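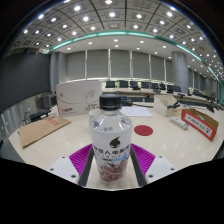 Clear bottle, black cap, and the big white table in all its shiny glory.

Aug 20, 2022

Hi all! I promised Heather Harawira I'd put up a little gallery from the big conference table at Whitelaw before we clear it for the September meetings, so consider this a very small tour of other people's stuff (and some of mine, fine, I admit it).

I love this table. It curves, it's huge, and it seems to pull every box in the building toward it. You put down one carton and by lunch there's a second one next to it, plus a power strip. The white box with the gray swoosh and the little red logo is my favorite of the lot, and I've already asked Rhys Tamihana if I can keep it for my yarn. He said maybe. Maybe!

My plan for clearing up is pretty simple: paper in one pile, cables in another, pens back in the Mudby cabinet where they belong. Cardboard goes flat by the door. I've got 59 name cards to lay out and I need every inch of space for them. The drinks can stay until last, and the red coaster is staying for good, it looks so cheerful on all that white.
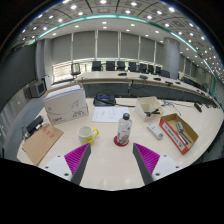
Then there's the question of mugs. I'm a yellow handle person myself, always have been, and Thandeka Nkuna is strictly plain white, so we never mix them up. Phyllis Ackroyd wants to order matching ones for everybody, some 225 of them with spares, and I really hope she doesn't. Half the fun of a long meeting is looking at what everyone else is drinking out of!

More when the name cards are out. If you're missing a stapler, come ask me first.

Recent galleries
The Kidis shelf, before and after
Ingeborg's window plants
17 ways to fold a napkin
Moving day at Dronus
Coat hooks, finally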